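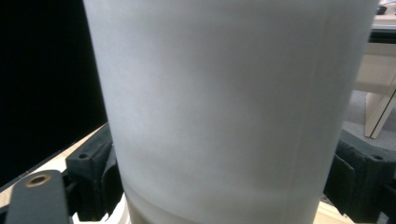
Re: [집안일자동화] 그래서 설거지는 언제 시킬 수 있나요

보낸 사람: 소르카 레니 (Sorcha Rennie)
날짜: 05/01/2021
받는 사람: 집안일자동화 메일링 리스트

회의 들어가기 전에 급하게 씁니다. 오타 양해 부탁.

결론부터. 컵 하나 잡는 건 됩니다. 잡아서 옮기는 것도 대체로 됩니다. 설거지는 안 됩니다. 아직은.

아래 인용한 메일에 하나씩 답 답니다.

> 안녕하세요, 눈팅만 하다가 처음 글 씁니다.
> 식당 겸 카페를 하고 있고 주방이 좁습니다. 제일 사람 손이 많이
> 가는 게 컵 치우기, 헹구기, 정리입니다. 요즘 영상 보면 로봇이
> 빨래도 개고 요리도 하던데 컵 정도는 이제 그냥 되는 것
> 아닌가요?

영상은 믿지 마세요. 아니 믿되, 편집 안 된 걸로 보세요. 배속 표시 있는지도 꼭. 구석에 작게 써 놓는 경우 많습니다. 60배속짜리를 실시간인 줄 알고 저한테 링크 보내 주신 분도 있었음.

"컵 정도"라고 하셨는데 컵이 의외로 골치입니다. 사진에 있는 것 같은 반투명한 뿌연 컵. 무늬도 글씨도 없고 표면이 매끈하죠. 사람 눈에는 그냥 컵인데 카메라 쪽에서는 윤곽 잡기가 까다로워요. 깊이 센서는 유리나 반투명에서 값이 튀는 일이 흔하고, 무늬가 없으니 특징점도 별로 안 나옵니다. 게다가 아래로 갈수록 좁아지는 모양. 손가락 패드가 평평하면 닿는 면이 좁고, 세게 쥐면 위로 밀려 올라갑니다. 살살 쥐면 미끄러지고요. 얇은 플라스틱 컵이면 찌그러지기까지.

그래서 저희는 아래쪽 절반을 잡습니다. 입 닿는 데를 안 건드리는 장점도 있고. 대신 물이 차 있으면 무게중심이 위로 가서 흔들려요. 빈 컵하고 찬 컵하고 같은 힘으로 잡으면 안 되는데 보기만 해서는 얼마나 찼는지 잘 모릅니다. 뿌연 컵이면 더.

> Kenemel 그리퍼가 괜찮다는 얘기를 들었는데 써 보신 분 계신가요?
> Plamex 쪽은 견적을 받아 봤는데 너무 비쌌습니다.

둘 다 만져는 봤습니다. Kenemel은 잡는 힘은 좋은데 패드가 딱딱한 편. 머그는 괜찮고 얇은 컵은 좀 불안. 패드만 고무로 바꿔 끼우면 나아지는데 나사 규격이 희한해서 부품 찾느라 하루 날렸습니다. 주문 전에 규격부터 물어보세요 제발.

Plamex는 비싼 값을 하긴 하는데 작은 가게에 놓을 물건은 아니에요. 안전 펜스 치면 주방 통로가 없어집니다. 영업하는 분은 펜스 없이도 된다고 할 텐데 그 말은 서면으로 받으세요.

Skinner는 안 써 봐서 모름. 써 보신 분 답장 좀.

> 하루에 컵이 1,000개쯤 나옵니다. 이 정도면 기계를 들일 만한
> 규모인지, 아니면 사람을 더 쓰는 게 맞는지 궁금합니다.

그 물량이면 식기세척기부터 좋은 걸로 바꾸세요. 진심입니다. 세척은 이미 한참 전에 기계가 하는 일이 됐고, 남은 게 그 앞뒤예요. 테이블에서 걷어오기, 남은 얼음 버리기, 빨대랑 뚜껑 빼기, 랙에 꽂기, 다시 꺼내서 쌓기. 이 중에 지금 로봇 팔로 해볼 만한 건 랙에 꽂기랑 꺼내기 정도입니다. 그것도 컵 종류가 한두 가지로 정해져 있을 때만.

작년 9월에 저희가 돌려 본 게 딱 그거였어요. 랙에서 꺼내 선반에 놓기. 컵 종류 3가지. 첫날은 꽤 잘돼서 다들 신났고 이틀째에 누가 선반을 손바닥만큼 옮겨 놨는데 그 뒤로 계속 허공에 내려놓더라고요. 플라스틱 컵이라 다행이었지. 다시 맞추는 데 오후 다 썼습니다. 사람이면 그냥 보고 옮겨 놓을 일인데.

속도도 문제예요. 익숙한 직원은 한 손에 컵을 여러 개씩 겹쳐 듭니다. 로봇은 하나씩. 겹친 컵 떼는 건 또 별개의 문제인데 이건 따로 쓸게요, 길어짐. 안에서 달라붙으면 답이 없습니다.

> 마지막으로, 2년 안에는 될까요?

모릅니다. 모른다고 하는 게 맞는 것 같고요. 배우는 방식 쪽이 많이 좋아지고 있긴 합니다. 예전처럼 위치를 하나하나 찍어 주는 게 아니라 사람이 하는 걸 많이 보여 주고 따라 하게 하는 쪽. Truso에서 공개한 결과도 봤는데 처음 보는 컵도 꽤 잡더군요. 다만 거기도 테이블 위 한 개 집기까지입니다. 젖은 컵, 기름 묻은 컵, 안에 냅킨 구겨 넣은 컵은 결과표에 없었어요. 그 가게에서는 그게 대부분일 텐데.

혹시 괜찮으시면 세 가지만 알려 주세요.

- 컵 종류별 재질이랑 높이. 특히 반투명한 게 얼마나 섞이는지
- 세척기에서 나온 뒤 선반까지 동선 (손으로 그린 것도 됨)
- 제일 바쁜 시간에 주방에 몇 명 서 있는지

보고 다시 답하겟습니다. 이번 주는 좀 힘들고 다음 주에. 제목은 바꾸지 말고 이 글타래에 이어서 주세요, 지난번처럼 갈라지면 못 찾아요.

아 그리고 지난번에 빨래 개기 물어보신 분, 잊은 거 아닙니다. 수건은 되고 양말은 안 된다까지만 일단.

소르카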